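Updated 8th September

## Automated Sorting at Plendholm: Questions from Staff

**Will any positions be eliminated?**

No. The 12 employees on the toy returns line at Sedside keep their current grade and pay. Two will move to the new cell operator role, and the remainder will stay in inspection and repacking.

**What will the Pirkico cell handle?**

Single loose items weighing 900 grams or less. Boxed sets, soft toys and anything with a battery will continue to be sorted by hand.
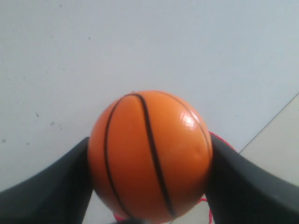
*Toy basketball held in the gripper, seen from the wrist camera.*

**Does the wrist camera record employees?**

The camera operates only while the cell gate is closed. Images are used to review grips and are not available to supervisors for performance purposes.

**May I stop the cell?**

Yes. Any employee may press the stop button at any time. Only a trained operator may restart it.

**When does training begin?**

Operator training begins in January and takes place during paid hours. Applications go to Harish Arumugam, Operations Office, extension 1098.

**Will pick rates change for manual stations?**

Current rates remain in effect. Any change requires written notice.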